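Home Topics Bathrooms Ask Log in

Bathroom sink drains slowly even after I cleaned the stopper

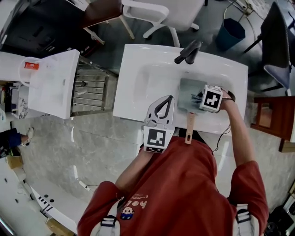 Kilham Neighbors Help Board: Plumbing and Fixtures Group

3 min read

Clem Hapeta

I have a white bathroom sink that has been draining slowly since June. It fills to the overflow hole if I leave the tap running while I shave, and then takes a few minutes to go down. The kitchen sink and the tub are fine.

So far I have pulled the pop-up stopper and cleaned it. There was a lot of hair on it. It was better for 2 days and then went back to how it was. I also tried baking soda and vinegar twice, which fizzed and did nothing. I do not want to use a liquid drain opener if I can avoid it. The house was built with metal pipes and I don't know what condition they are in. The trap under the sink looks like chrome.

The previous owner left a vanity cabinet with a shelf in it, so getting at the trap is awkward but possible. Is it worth taking the trap off myself, or should I get one of those plastic hair strips first? I was quoted 43 dollars just for someone to come out and look, before any work.

6 comments Share

Shayne Fairweather

Start with the plastic strip. They cost a couple of dollars and it takes five minutes. Take the stopper out first or the barbs will catch on it. Push the strip down slowly, turn it, pull it up, wipe it off, and do it again until it comes up clean twice in a row.

If that doesn't fix it, take the trap off. You need a bucket, a flashlight, some old towels and a pair of slip-joint pliers. Put a rag around the nuts so the teeth don't mark the chrome.

Take the shelf out before you do anything else. I tried to work around mine and ended up doing the job twice.

Put the bucket under the trap and loosen the nut on the tailpiece side, then the one on the wall side. The trap will have water in it. Don't empty the bucket into the same sink. I have done this.

Clean the trap with a bottle brush, outside or in a utility sink. Look at the washers while you have it apart. If they are hard or flattened, replace them. Take the old ones to the store with you, as bathroom traps are usually 1 1/4 inch and kitchen traps are usually 1 1/2, and the packages look the same.

While the trap is off, look into the pipe going into the wall. If the trap was fairly clean, your clog is in there. A small hand-cranked drain snake will usually reach it. Feed it in until you feel it stop, crank clockwise, and pull back. Don't force it around the first bend if the pipe is old.

Put it back together hand tight, then a quarter turn with the pliers. Fill the basin, let it all go at once, and feel around each nut with a dry paper towel.

One more thing to check: if the drain gurgles when it empties, the problem could be the vent. That is a roof job and I would pay someone.

14 found this helpful Share

Bevan Ormsby

Had the same thing in our old place on Kinnear. It was toothpaste. Boiling water is supposed to help but I wouldn't pour it in a china sink, ours cracked. Just call a plumber.

1 found this helpful Share

Angus Bright

Agree with Shayne on most of it. I'd add that a chrome trap in an older house can be very thin on the bottom of the bend. Press on it with your thumb before you put pliers anywhere near it. If it gives at all, buy a new one before you start, or you will be without a sink until the store opens. Mine came apart in my hand at nine at night.

You can replace it with a plastic one if nobody is going to see it inside the cabinet. Going from metal pipe at the wall to plastic may take an adapter, so take a picture of the connection and show it to them at the counter.

Also check the pivot rod that works the stopper. It goes into the back of the drain and hair wraps around it where a strip won't always get to it. Undo the nut by hand, slide the rod out, clean it, and put it back. That was the whole problem on my second sink.

5 found this helpful Share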